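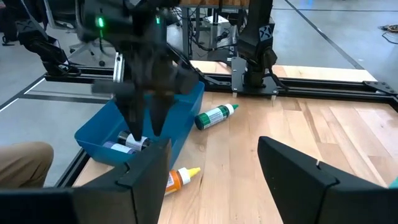
Blue bin and bottles on the light wood top

Nosia Home Help > Furniture and Floors > Wood Finishes

White rings and dull patches on a light wood table, oil or start over?

Posted by Cormac Nic Aodha
24 November 2020

Hi all, hoping somebody here has been through this. I've got a big light-colored wood table in the back room that gets used for everything (homework, plant repotting, wrapping presents, you name it) and the top is starting to look sad. There are white rings where wet things got left, and then a couple of patches near one end that look dull and kind of thirsty. Run your hand over those and they feel fuzzy compared to the rest.

I bought it secondhand and the seller thought it had been oiled but wasn't sure with what. I've never put anything on it. I wipe it down with a damp cloth and whatever spray is under the sink, which I'm now guessing was a mistake.

What I've tried so far is mayonnaise (my aunt swears by it, it did nothing except smell like a sandwich) and a hair dryer on low, which made one ring a little fainter. I also have a can of Grinaso finishing oil left over from a cutting board and I'm tempted to just slather that on and see what happens. Would that bring the dull parts back, or do I need to sand the whole thing first? I own a sanding block and no power tools, and I would love to keep it that way!

Also, if it is oil, how long before I can set stuff down on it again? We don't really have another table.

Ó Dubhghaill wrote:

Don't slather! Find out what's on there first. Put a few drops of water on one of the good areas and leave them for a few minutes. If they sit up in beads, you've still got a finish doing its job. If the wood goes dark under the drops, it's bare or close to it. Then do the same on a dull patch. My bet is the good areas bead and the dull ones drink it right up, and that would mean the old oil has worn off there, probably helped along by the spray.

If that's how it goes, you can do this by hand. Wipe the whole top with water and a tiny bit of dish soap, wring the cloth out well, and let it dry overnight. The fuzziness is just the grain standing up. Take 240 grit paper on your block and go over the dull parts with the grain, light pressure, fading out into the good area so you don't end up with a visible edge. I'd go over the rings too. If the white is only in the finish it usually comes away fast. Vacuum, then wipe with a dry cloth.

Now the oil. Thin coat, rubbed in with an old T-shirt, wait 15 minutes, then wipe off everything that hasn't soaked in. And I mean everything. The first table I did, I left it on thick because it looked so gorgeous and shiny, and it was tacky for weeks (I had cat hair in it, newspaper in it, half a napkin in it). Give it a day and do a second coat the same way. Dull patches may want a third.

Please lay the oily rags out flat outside to dry before you toss them. Bunched up in a trash can they can heat up by themselves and catch fire.

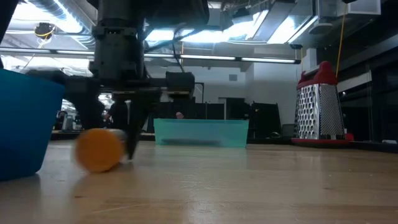
Nosia Home Help Reader, Issue 24, p. 233

As for using the Grinaso, read the can. If it's one of the cutting board oils that's pure mineral oil, it won't ever harden, so you'd get a nice color for a week or two and then be back where you started. What you want is something that cures, so tung, linseed or a hardwax oil. Try it on the underside first, since pale wood can go a lot more yellow than you'd expect.

I'd keep wet things off for a full week, longer if your room is cold. Light dry stuff is okay after a day or two with a cloth under it.

niltska wrote:

I would just do toothpaste on the rings. The plain white kind, not gel. Rub with your finger and wipe. Worked on mine but mine is varnished so idk. Coasters!!

Cormac Nic Aodha wrote:

Thank you both! Did the water drops tonight and it's just like you said, beads in the middle and straight in at the dull end. Checked the can too and it's mineral oil, so that can go back to the cutting board. Hardwax oil is on the list for the weekend. One more thing, does the damp cloth have to go too, or only the spray?

Ó Dubhghaill wrote:

Damp cloth is fine, just dry it after. It's the spray I'd drop, especially anything with ammonia or a citrus degreaser in it. Warm water and a little soap handles nearly everything. For bottles and plant pots I'd put a tray down, and get one with a solid bottom, my sister used a slatted one and got a very neat row of stripes.

Oh, and stir the hardwax oil, don't shake it. Mine had settled and I only noticed halfway across the table.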